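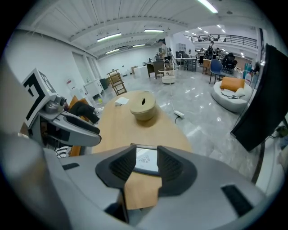
Section 3. Setting up the oval table

I use the Helleck table more than anything else in the room, so I've written this the way I do it myself. Oanh Đoàn tried it from scratch in December and her fixes are in here too.

1. Pick your spot before you carry anything over. I like plenty of floor on every side so people can pull a chair right up (the round white armchair is comfy, but it sits too low for paper work!).

2. Lay a sheet of brown paper where you'll be working. Glue, pencil, coffee - it all goes on the paper and the light wood stays nice.

3. Put the round lidded box near the middle, with the slot in the lid facing up. Everybody should be able to reach it without standing.

4. Set out napkins, folded once. One stack is plenty.

5. Bring the power strip to the side of the table and keep it on the floor. Run your cables out flat from there.

Caution: Please don't stretch a cable across the walkway while people are coming and going. The tile is shiny and a thin white cord is really easy to miss.

Note: The top holds 280 pounds when the legs are locked. That's things, not people - Tín, I'm looking at you.

6. When you're done, fold the paper inward so the crumbs stay put, then wipe the top with a barely damp cloth. Cushions go back on the chairs.

If the table rocks, go to Section 2 and check both leg bolts. Spare ones are part number 473, and Uyên Trình keeps a bag of them at the Bastton desk.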